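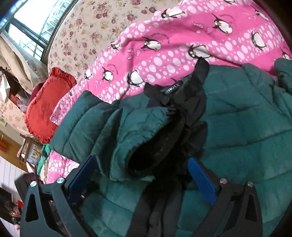 What happens to the folding jobs when a laundry automates its folding line?
The work shifts from folding to preparing, demonstrating and correcting. At Stornitby the same people staff the line, but a smaller part of the shift is spent with garments in hand.

Workshop tips: padded jackets and hand-held grippers
Updated 26 Oct 2024

These notes cover quilted and padded outerwear only. Flat linen is on the Rivanis line and has its own page.

Before you start
Close zippers and snaps. Empty the pockets. Lay the jacket front side up with the collar away from you and both sleeves clear of the body. A soft surface such as a blanket is fine for practice, as long as it doesn't slide when the jacket is pulled. 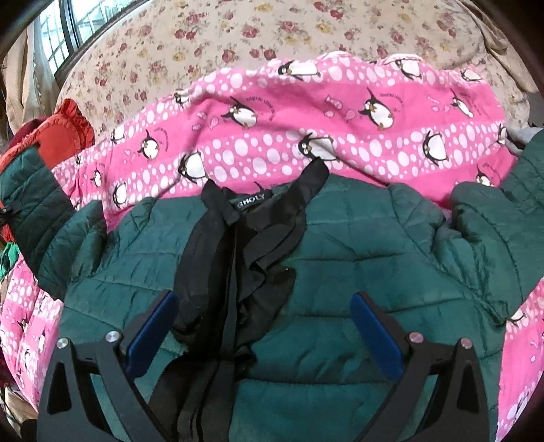
Quilted jacket spread flat on a penguin-print blanket, gripper held over it.

Gripping
Take the fabric between stitch lines where you can. A pad that closes across a seam holds less material than it seems to, and the jacket will rotate when lifted. Close slowly until the padding is compressed, then stop for a moment before you lift. Padding keeps giving after first contact.

Keep straps, drawcords and loose linings out of the pads unless they are the part you mean to move. Dark trim on dark fabric is the most common cause of a wrong grip in our log. 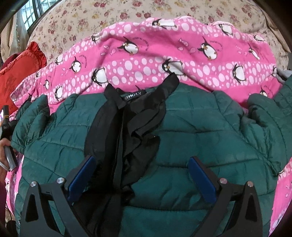 Work the sleeves first, one at a time, then the collar, then the body. Operators who have folded by hand for years tend to move both sleeves together. The machine can't copy that with one gripper, so the habit has to be set aside for this task. Most people needed 2 shifts to get used to it.

If a fold goes wrong, open it and start that fold again. Do not tidy it with your free hand.

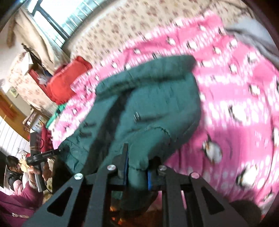 Lift only as high as needed to clear the surface. A high lift lets the jacket swing, and the lower half lands folded under itself.

Changes to the shift
Hand folding at Stornitby ran at about 600 pieces. The target on padded items is now 100 per operator, plus exceptions sent back by the line. Wrist complaints are down. Complaints about standing still are up - rotate stations every hour, including the Geerts press.

Pay grades were reviewed when the Britska contract began and will be looked at again in December. Anyone on grade 7 keeps it while training.

Pads: wipe with a dry cloth at the end of the shift. Replace them in pairs.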